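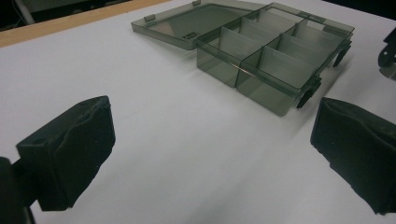 A gripper of her own

Jozefína Kadlec has been building a hand-held gripper in her garage since September, and she lights up when you ask how it's going. "I'm on my third set of fingers and I love these ones!" she says.

The arms are black, with brass bushings at the joints. She calls the build Mondus, after a street she used to live on, and she's spent $176 on it so far, bolts included.

The pads get most of her attention. "They need a bit of give, so I faced them with something soft and rough. They've gone ragged at the edges and I'm in no hurry to change them. Grip first, looks later."

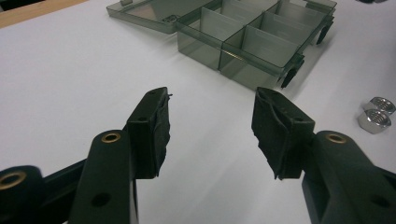
Nuts, latches and what's next

Her practice gear is whatever the hardware shop sells: hex nuts, a smoky plastic organiser with dividers and two black latches. She'd like to pick up a nut, drop it in the right compartment and then close the lid, all with the one tool.

"The nuts are brilliant to learn on," she says. "Flat sides, shiny, always wanting to roll off somewhere. The latches, well, ask me again in 40 tries!"

Her next job is a lighter handle, and she's already drawn it.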